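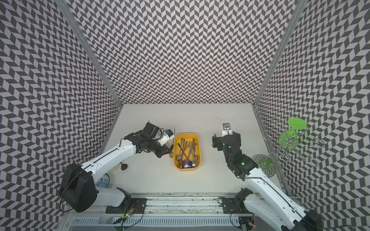

5.3 Overload stops during tray handling

Print this page | E-mail this page

Of the 91 episodes recorded on the Braswood cell with the utensil task, 49 contained at least one protective stop. In 44 of those the stop was raised by the joint overload monitor. The others were bus timeouts and are covered in Section 5.5. We treat the overload stops as one class of fault, although they arose at two points in the task: while the tray was held by its rim, and while utensils were being picked out of it or put back.

The working layout is given in Figure 4. Both arms are fixed to a common rail along the front edge of the table, and the yellow tray is placed between them, where both grippers can reach it. The policy was trained with the Norkix controller at its standard torque limits, and the same limits were kept for all episodes reported in this section. The tray is not fastened to the table. This was a choice made early in the project so that either arm could reposition it, and it has consequences for both kinds of fault.

The first kind begins with a rim grasp. The fingers close on the tray wall from both sides, and the arm then moves sideways to bring the tray closer to its partner. The commanded path assumes that the grasped point and the tray move as one rigid body.

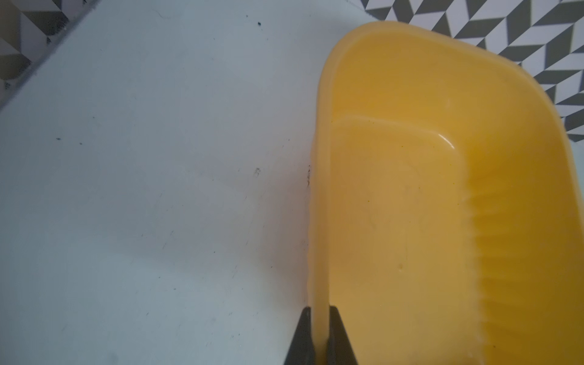 When the tray lags behind the wrist, the wall bends between the fingers and the position error grows. The controller answers with more current. In the logs the wrist current rises steadily until either the tray gives way in a single jump or the monitor trips. The jump is the worse outcome in practice. It raises no fault code, the episode continues, and the tray ends up in a place that the second arm's plan does not account for. We found these cases only by comparing the tray position before and after each move, and they are not included in the stop counts above.

The second kind occurs inside the tray. Utensils rest across one another, and a handle chosen as the target may lie beneath a second item. A finger lowered beside the target can then meet the bowl of a neighboring spoon before the wrist reaches its planned height. The height estimate comes from the target alone, so the arm keeps pushing down.

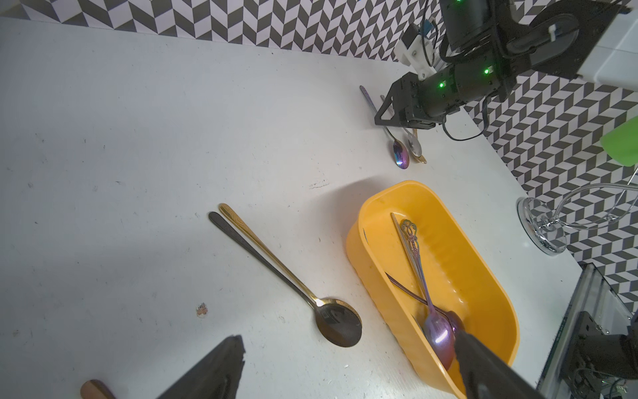 Contact of this type is hard to separate from a normal grasp by current alone. Thin handles need the fingertips to come close to the tray floor, and light contact with the floor was common in episodes that ended well. Lowering the overload threshold therefore stopped good grasps as well as bad ones. The wrist camera offers little help at this stage, as the fingers hide much of the contact area during the last part of the descent.

Two changes were made in August. The rim move was split into shorter steps, with a check of tray position after each step, and the downward motion was given a force limit separate from the one used for sideways travel. When the limit is reached, the gripper opens, backs off, and picks a new target. The second change has a known weakness: if the upper utensil has not moved, the planner may select the same handle again and repeat the contact. A retry counter ends the episode in that case and asks for an operator.

Neither change deals with a failure of the overload monitor itself. The monitor runs on the same computer as the policy, and we do not regard it as a safety function in the formal sense. Operators stayed outside the reach of both arms while the drives were powered, and the stop button was wired directly to the drive supply.

Figure 4. Braswood cell during the utensil task. The tray, holding metal spoons and forks, stands between the two grippers.

Related items
Urkden Technical Notes: Recovery after protective stops in two-arm cells
Carroll Laboratory: Current-based contact detection, limits and test methods
Norkix controller: Change log, September 2025
Section 5.5: Bus timeouts and lost frames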